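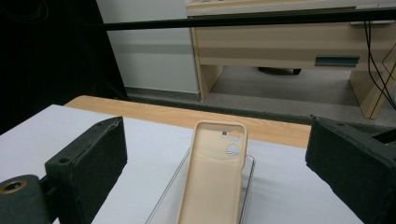

Foto: Sorcha Ó Néill / Laboratorio Fluklow

La funda

El artículo iba a llamarse «Aprender a agarrar mirando manos ajenas», hasta que el revisor dos escribió que aquello sonaba a libro de autoayuda. Aoife Tully lo cambió por uno con más sustantivos y dejó de dormir bien.

El método cabía en una servilleta. Una persona empuñaba la pinza, cogía el objeto, lo soltaba y volvía a empezar; la cámara miraba desde la propia herramienta, y luego un programa intentaba hacer lo mismo sin la persona. Trescientas demostraciones por objeto, según el protocolo. El protocolo lo había escrito Aoife en un momento de optimismo, en el tren a Kistville, y no mencionaba las muñecas de nadie.

La muñeca era la de Sorcha Ó Néill.

– Otra vez – decía Aoife desde el ordenador.

Sorcha bajaba la pinza sobre la bandeja transparente. La funda de móvil, color galleta, esperaba de pie con la resignación de quien ya ha sido levantada 52 veces esa mañana. Un dedo oscuro a cada lado. Cerrar, subir, bajar, abrir.

– Has dudado.

– He respirado.

– Pues en los datos parece duda.

Y ahí estaba el problema, o el hallazgo, según quién pidiera la beca. El primer modelo, entrenado con las demostraciones limpias de Horgan, un doctorando de pulso admirable, iba derecho a la funda, la agarraba si todo estaba en su sitio y, si no, apretaba el aire con gran seguridad. El segundo, entrenado con las de Sorcha, se acercaba, se paraba un instante, corregía un poco y cerraba. De cada 11 intentos con la bandeja movida, Horgan acertaba 5. Sorcha, los 11.

– Es la duda – dijo Aoife, mirando la tabla como se mira una multa –. El modelo ha aprendido a dudar.

– De nada.

– Tendré que cuantificarla.

Estuvo una semana en ello. Probó con la velocidad, con la aceleración, con una medida propia a la que puso nombre griego y que nadie más supo pronunciar. Al final la llamó «pausa previa al cierre» y le dedicó la sección cuarta. A Horgan le pidieron que repitiera sus demostraciones vacilando. Vaciló fatal: todas las pausas le salían idénticas, como de metrónomo, y el modelo aprendió a esperar muy educadamente antes de apretar el aire.

El revisor dos contestó en octubre. Encontraba el resultado interesante, aunque deseaba saber si se mantendría con otra operaria.

Aoife leyó el mensaje en voz alta. Luego miró la pinza, miró a Sorcha y, por último, se miró la mano derecha.

– ¿Tú dudas mucho? – preguntó Sorcha, levantándose de la silla.

– No sé – dijo Aoife –. Depende.

Sorcha le tendió la herramienta y se sentó al ordenador.

– Otra vez – dijo.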